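Staltico: slip-aware finger control from wrist views

A small dataset and baseline code for teaching a robot hand to ease off before it drops things. Maintained by Ntombi Mofokeng and Ruairí Dolan at Gridance.
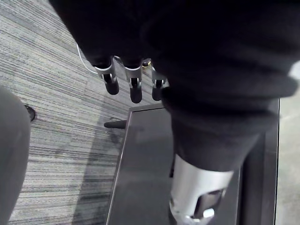
What we were after

Most of our earlier grasping work at Pasavholm used a camera on a stand, looking down at the hand. It worked fine until the arm got in the way, and the arm always got in the way. Staltico moves the view down to the wrist and asks a simple question: can the policy tell from finger pose alone, a fraction of a second ahead, that a grip is going bad?

The short answer is yes, more often than we expected, and we're thrilled to be able to share the data behind it!

What's in the release

Episodes: 80 teleoperated runs, split into 60 for training and 20 for testing
Video: wrist view, one stream per run
Hand state: joint angles and commanded positions for every finger
Labels: a hold, slip or release tag on each time step, done by hand
Frame rate: 15 per second, matched to the hand state log

The fingers have silver joints and rounded black tips, and both show up well against gray carpet. We keep the black sleeve on the arm for every run. It folds differently each time the wrist turns, so it makes a nice natural source of clutter (the first model we trained on bare-arm video fell apart the moment we put the sleeve back on).

Floors, trouser legs and shoes are left in the video. We tried masking them and the scores barely moved, so the raw version is the one you get.

Baseline result

The Valdebenito baseline is a small recurrent network over image features and joint angles. It flags 69 percent of slips in the test split before the label changes to slip. With joint angles removed it still catches more than half, and that was the result that had Ruairí running down the hall on a Friday evening to find somebody to tell.

Where it does badly: slow slips. If an object creeps out over several seconds the network tends to call it a hold right up to the end. We think a longer history window would help. We haven't tried it properly yet.

Getting started

Unpack the archive and leave the folder names alone, as the loader depends on them.
Run the check script. It prints any episode with missing joint data.
Train with the default settings first. They reproduce the number above.
To try your own labels, copy the label file, edit the copy and point the config at it.

Known problems

Time steps near the end of a run are sometimes labeled release a little early. Ntombi is going back through these, and the corrected labels should be up in June.

The outer finger on the sleeve side is often partly hidden in the video. Its joint angles are complete, so please don't drop those steps!

Video and hand state can drift apart by one step in the longest runs. The loader has an option to shift them back.

Contributing

Slow slips, other hands, other floors: we'd love all of it. Open an issue before sending a large upload so we can agree on the file layout. If you get a better score on the test split, tell us how you did it and we'll add your result to this page with a link to your code.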